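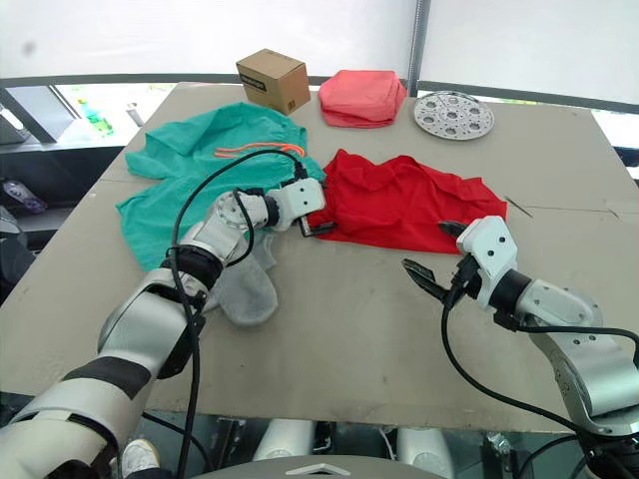

Delyth Maddocks wrote to ask whether a two-arm build like ours can be done in a spare room, and how much of it is cloth handling and how much is plain wiring. Hers was the ninth or tenth letter along those lines, so the answers are collected on this page. They cover the build in the shared shop at Puvstead, which we call Samir.

What is Samir meant to do?

Sort and fold small laundry on a table. Shirts, socks and towels for now. It picks up a garment by an edge, pulls it clear of whatever it is lying against, and sets it down somewhere else. Folding is a separate program and is less far along.

Can it fold a shirt?

A hand towel, yes. A shirt, sometimes. In the last long run in March we logged 171 attempts at getting hold of one garment by its edge, and 80 of them ended with the garment lifted and nothing else dragged along. That figure is for picking up only.

Why use two arms?

One arm can pick cloth up but has trouble spreading it. With two, one gripper pinches an edge and the other waits nearby with its fingers open until there is a second edge to take. You can start with one arm and add the other later. We did, and the second one took a weekend to mount and a month to get along with the first. If you plan to do the same, drill both sets of mounting holes at the start.

What is the table covered with?

Cardboard. Thin fingers have to slide under an edge of cloth, and sooner or later they touch down too hard. Cardboard gives a little and costs nothing to replace. It also has a flat, dull color, and a red or teal-green garment stands out well against it. We tried a glossy white board first and the overhead lamp made bright spots on it that the software took for socks.

Pale gray socks are still the hardest thing to find on cardboard. If all your laundry is gray, pick another surface.

Why are there things on the table that aren't laundry?

The program has to learn what to leave alone. We keep a small cardboard box and a round metal disc with holes in it at the back, and the arms are supposed to reach over the clothes without touching either. Put in whatever you have. Flat metal is useful to include because it reflects the room. Loose drawstrings are worth including too. A thin cord on top of a shirt will catch on a fingertip more often than you would think.

How do you run the cables?

Outside the arm, over the top, with slack. Each gripper has its own black cable that hangs in an arc and goes back along the arm. Urmas Lūse wanted them tied down tight at every joint and we did it that way at first. The wrist then pulled on its own connector each time it turned all the way, and we went through two connectors before cutting the ties off.

Slack has its own cost, because a low loop can brush the clothes. Check it by moving the arm by hand, power off, to the farthest corners of the table. Leave enough cable for the worst position and no more.

What sort of fingers should I print?

Thin ones. Wide fingers are fine for boxes and poor for cloth. Ours are black, narrow and a matched pair, and they wear at the tips. We change them after 19 hours of running. The drawings are on the shelf in the shop folder marked Tostemano, which was the name of the first gripper and has stuck to all of them. Ask Zane Pärn for the file if you can't get to the shop.

How much room do I need?

More behind the table than you expect. The arms come in from the front and reach across, so the far edge is where things get knocked off. Our first table was too shallow and we lost a lot of socks down the back. The one in use now is wide and flat, and we wouldn't go smaller.

You also need space to stand where neither arm can reach you while the stop button can still be reached by you. Mark it on the floor with tape.

Is it safe to have at home?

It depends on the arms and on who lives there. Ours run slow, and the rule in the shop is that hands stay off the table while the power is on. Rosaura Restrepo wrote the start-up sheet and it has 5 lines:

Stop button tested.
Cables clear of both elbows.
Nobody inside the tape.
Speed set to low.
Say "starting" out loud.

If you have small children or a cat, build it in a room with a door that locks.

What software does it run on?

Mondora, which is our own and not very tidy. It handles the two arms and the camera and keeps a log. There is no installer. Ilze Urbonaitė has been writing one since December and would be glad of testers who don't mind reading error messages.

Can I come and see it?

Yes, evenings after seven, when the shop is open. Bring a garment if you like - something with a zipper would be useful, as we are short of those. Wear closed shoes.

Can I buy one?

No. We can give you the parts list and the drawings, and someone will answer questions by mail, usually within a week.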